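Wanted: four people who don't believe a two-armed robot can open a door

Grukik workshop, back bench and half the storage room. Unpaid. Evenings, starting in December.

I'll put my own doubts up front so you don't have to dig for them. Murray Partington and Tayla Harawira have been building a two-armed machine in our shared shop, and they say it will get through an ordinary house door without help. I've heard that sort of thing before. I was asked to find people to check the claim, and I took the job on the condition that I could write this ad myself.

So far nearly all of it runs in simulation. The hardware is one arm on a bench and a box of parts. The simulated robot gets a corridor, a doorway and a pair of grippers, and a simulated door never swells in damp weather or sags on its hinge. 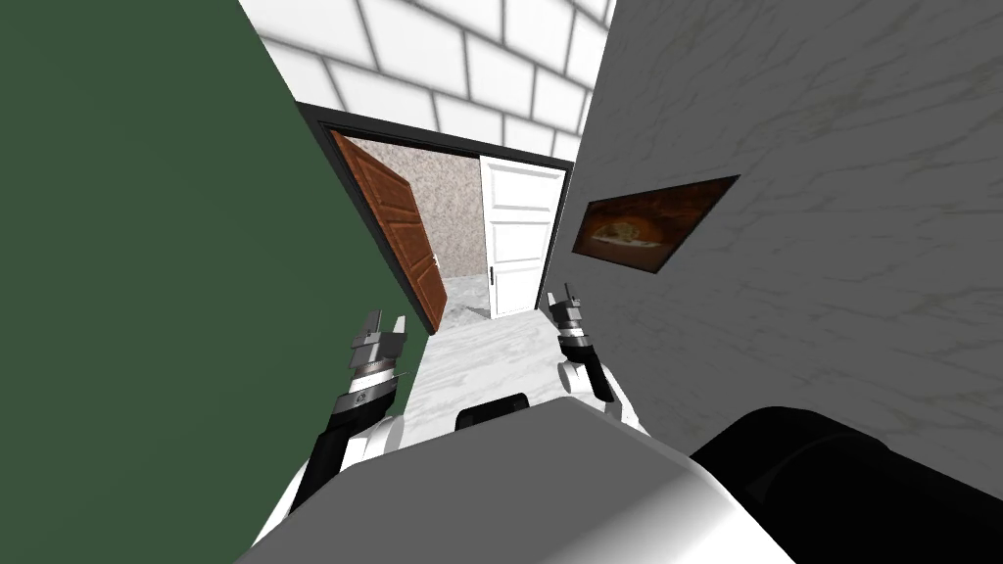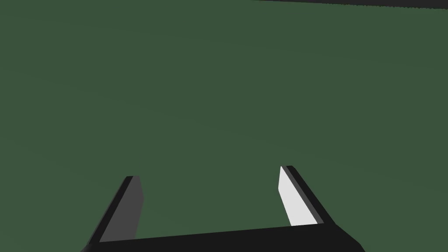 What we need from you is patience and a bad attitude. You'll sit with the builders, watch runs, write down what went wrong in plain words, and refuse to call something a success when it was a near miss. Two of the four places are for people who can read Python well enough to spot a fudge. The other two are for anyone who has hung doors, fixed locks or raised children. We'd like you for 9 evenings. If you can only do 4, say so and we'll talk.

Later on, if there is a later on, you'd help bolt the second arm together and try it on a real door. Delwyn Gilchrist has offered one from her garage. I would not plan your winter around it.

You won't get paid. There's a parts budget of $400 and most of it is already spoken for. You do get a key to the shop, use of the tools and your name on the test notes, including the parts the builders don't like.

Please don't apply if you want to pitch us a product or if you think this will be folding your laundry by spring.

To apply, leave a note at the Grukik front desk for Ilse Willems. Tell her about one machine that let you down and how you found out. Half a page is plenty. No résumés.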